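## 5. Fitting and caring for the tabletop

This section covers the Likell worktable with the pale laminated or painted top and the separate rear board. Read it through once before opening the hardware bag. The base must already be assembled and leveled as described in section 4.

### 5.1 Before you start

You need the hex key supplied, a soft pencil, a spirit level and two clean cotton cloths. Lay a blanket on the floor, larger than the top itself.

**Caution:** The top is heavy and its corners chip if they strike a hard floor. Two people are required for steps 2 and 3.

### 5.2 Mounting the top

1. Place the top face down on the blanket. Check that no screws or staples are lying under it.
2. Lift the base, turn it over and set it on the underside of the top. Line up the four brackets with the pre-drilled holes.
3. Insert all bracket screws by hand, two turns each. Turn the table upright only after every screw has been tightened with the hex key.
4. Check the surface with the spirit level in both directions. Adjust the feet until the bubble is centered.
5. Wait 24 hours before putting any load on the table if the parts were stored in an unheated room.

**Note:** Do not use a power driver. The inserts strip easily, and a stripped insert means a replacement top (part 2563).

### 5.3 Fitting the rear board

The rear board stops pencils and small parts from rolling off the far side. It is shorter than the top and may be set anywhere along the rear edge.

1. Decide on the position and mark both ends of the board lightly in pencil.
2. Hold the board against the rear edge and fit the two end clamps first.
3. Fit the middle clamp. Tighten all three a little at a time, working outward from the center.
4. Wipe off the pencil marks with a barely damp cloth.

Leave a gap of 5 mm between the board and the wall – the wood moves slightly with the seasons.

### 5.4 Load

| Position | Maximum load |
|---|---|
| Center of top, evenly spread | 100 kg |
| Within a hand's width of any corner | 20 kg |
| Rear board | none |

Do not sit or stand on the table. Do not clamp a vise to the rear board.

### 5.5 Routine cleaning

Specks and dust show readily on a pale matte surface. Brush them off before wiping, as grit dragged under a cloth leaves fine polished lines that cannot be removed.
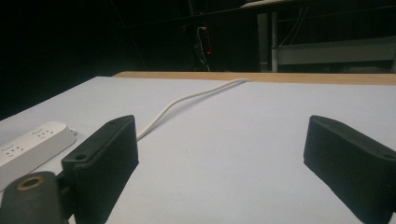
*Welcombe Furniture Manuals | Text: Hepburn Workshop Documentation | Revised November 8, 2025*

The matte top and the light tan wood at its far side are treated differently. Clean the top with lukewarm water and a drop of dish soap, then dry it at once. Clean the wood with a dry cloth only.

- Do not use scouring powder, melamine sponges or furniture polish on the top.
- Do not let water stand along the joint between the two surfaces.
- Oil the wood once a year, in July or whenever the room is at its driest. Mask the top with paper tape first.

For ink marks, see section 7.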